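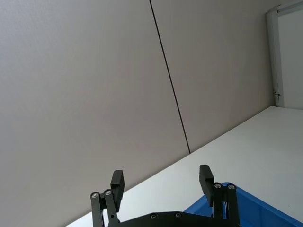

So what went wrong with the arm at Bevport? It stopped letting go. The gripper would close on a part, carry it over to the bin and then just hang there with its fingers shut, while the software carried on as if the drop had been made.

I got that from the technician who looks after the Menau cell, over a very long coffee at the Edero workshop. She'd had the fault for 11 days by then and was pretty sick of it. "The log said open. Every single time, open," she told me. "I'm standing there looking at it and it's shut."

The first guess was the finger linkage, so they stripped it, cleaned it and put it back together. Fine for a morning, then error 3103 popped up at 2:40 in the afternoon and they were back where they'd started. The second guess was the cable, and that was a lot closer – a connector at the wrist was losing contact whenever the arm rolled past a certain angle. The open command went out and never arrived.

What bothers her is the bit after that. On the 19th run of a test batch, the arm rolled back, the contact came good and the gripper sprang open well away from the bin. The part landed near a colleague's foot. "It was 43 grams of plastic, so who cares," she said. "But we've got a job from Zepeda coming up with steel in it. I care about that one."

They've swapped the connector and clipped the cable down so it can't tug. The bigger change is that the arm now waits for the fingers to report their position before it moves off, and if it hears nothing, it stops. I asked if that slows things down. "A bit," she said. "They've already complained."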